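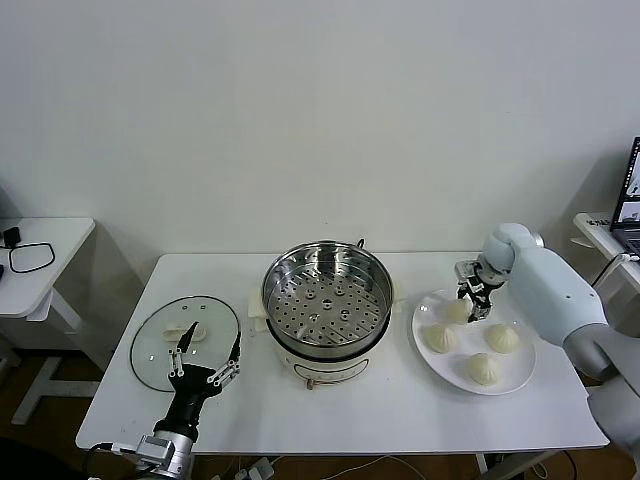
Cuiseur vapeur électrique, couvercle en verre et petits pains sur assiette.

Zarkano : test du logiciel d'indexation d'avis de décès
Publié le 6/10/20 dans Outils et logiciels

Zarkano est un logiciel de bureau destiné au dépouillement d'avis de décès, de faire-part et de remerciements parus dans la presse. Il découpe les pages numérisées, lance une reconnaissance de caractères, puis propose une fiche structurée par défunt : nom, nom de naissance, âge, lieu, date du décès, date et lieu des obsèques, parents cités avec leur lien. L'éditeur, Drurkness, le présente comme un complément aux logiciels de généalogie classiques. Il ne dessine pas d'arbre et ne gère pas les actes d'état civil.

La version testée est celle de juillet, installée sur un poste sous Windows 10 avec disque SSD. Une version Linux est annoncée par l'éditeur, sans calendrier. Je n'ai pas essayé la version macOS.

Corpus de test

J'ai utilisé le fonds MacDonald, une collection de coupures collées sur feuilles par une ancienne imprimerie de faire-part, numérisée en niveaux de gris à 300 points par pouce. Il contient 3959 avis, en français pour l'essentiel, avec quelques pages bilingues. La typographie est régulière jusqu'à l'après-guerre, beaucoup moins ensuite. Une partie des feuilles a jauni et la colle transparaît par endroits, ce qui gêne la binarisation. Ce fonds avait déjà été relevé à la main dans un tableur, et ce relevé m'a servi de référence.

Installation et import

L'installation ne pose pas de difficulté. La licence s'active en ligne, une seule fois, et le programme fonctionne ensuite hors connexion. L'import accepte les formats TIFF, JPEG, PNG et PDF. Les PDF multipages sont éclatés automatiquement, mais le numéro de page d'origine n'est pas repris dans le nom de l'image. Il faut donc renommer avant l'import si l'on tient à citer ses sources correctement. Le champ « cote » existe, il est libre et peut être rempli par lot.

Le découpage automatique s'appuie sur les filets et les blancs entre les avis. Sur les pages encadrées d'un filet noir, le résultat est bon. Sur les colonnes serrées sans filet, deux avis voisins sont souvent fusionnés. La correction se fait à la souris, avec un outil de coupe horizontal. Il n'y a pas de raccourci clavier pour cette opération, alors que c'est la plus fréquente.

Reconnaissance et extraction

Après découpage corrigé, presque 3000 fiches étaient utilisables sans autre retouche que la casse des noms. Les autres demandaient une intervention plus ou moins longue. J'ai relevé 277 fiches dont la date du décès était fausse. La cause principale est facile à identifier : quand l'avis donne d'abord la date des obsèques, le logiciel la prend pour celle du décès. Un réglage « ordre des dates » figure dans les préférences, mais il s'applique au projet entier et ne peut pas varier d'un titre de presse à l'autre.

Le nom de naissance est mieux traité que je ne m'y attendais. Les formules « née », « veuve » et « épouse » sont reconnues, y compris en abrégé. En revanche, 214 fiches mélangent les deux noms lorsque l'avis emploie un trait d'union sans mention supplémentaire. Le manuel conseille de cocher « nom composé à vérifier », option qui place ces fiches dans une file d'attente. La file est commode. Elle devrait être activée par défaut.

Les listes de parents constituent le point faible. « Ses enfants et petits-enfants » est correctement interprété comme une mention collective. Dès que les conjoints sont entre parenthèses, le rattachement devient aléatoire, et un gendre peut être enregistré comme fils. Les belles-familles recomposées doivent être reprises à la main dans tous les cas.

Les lieux sont rapprochés d'un référentiel interne qui suit le découpage actuel des communes. Une commune supprimée ou fusionnée est remplacée par la commune nouvelle, sans que la forme imprimée soit conservée dans la fiche. Pour un usage documentaire, c'est gênant. On peut contourner le problème en désactivant le référentiel, mais on perd alors le tri par département.

Export

L'export GEDCOM est conforme à la version 5.5.1. Chaque avis devient une source, reliée à l'individu et à l'événement. Les parents cités sont exportés comme associations et non comme liens de filiation, choix prudent qui évite de créer des familles fausses dans la base de destination. Le CSV est encodé en UTF-8 avec point-virgule. Le texte brut de l'avis peut être joint ou omis.

J'ai réimporté le fichier GEDCOM dans Zedach, que j'utilise pour la gestion courante. Les sources et les notes passent. Les associations sont reçues mais affichées dans un onglet secondaire, sans le libellé du lien. Le défaut vient du logiciel de réception.

Comparaison avec le module de Zedach

Zedach propose son propre module de dépouillement, plus ancien. Il ne découpe pas les pages et demande une image par avis. Sa reconnaissance est plus faible sur les caractères italiques, mais il garde la graphie d'origine des lieux et affiche le texte en regard de la fiche, ligne à ligne. Zarkano n'affiche que l'image, dans une fenêtre flottante qui revient à sa position initiale à chaque changement de fiche. Pour quelques dizaines d'avis familiaux, le module de Zedach suffit.

Données personnelles

Les avis récents mentionnent des personnes vivantes. Zarkano permet de masquer à l'export tous les parents cités en dessous d'une ancienneté choisie par l'utilisateur. Le masquage porte sur les noms structurés seulement. Si le texte brut est joint, il contient toujours les noms en clair. Il faut donc décocher cette case avant toute diffusion.

Points positifs
Découpage fiable sur les pages à filets
Traitement des noms de naissance
Fonctionnement hors connexion
Export GEDCOM propre

Points négatifs
Confusion entre date du décès et date des obsèques
Rattachement des conjoints
Forme ancienne des communes perdue
Pas de raccourci pour la coupe manuelle

Avis

Zarkano convient à une association ou à un service d'archives qui dispose d'un fonds homogène et de temps pour la relecture. Sur des coupures dépareillées, le gain par rapport à la saisie directe est faible. Je le conserve pour la suite du fonds MacDonald, avec la file « nom composé à vérifier » activée et le référentiel des lieux coupé. La version d'essai n'est pas limitée en durée mais n'exporte qu'en CSV.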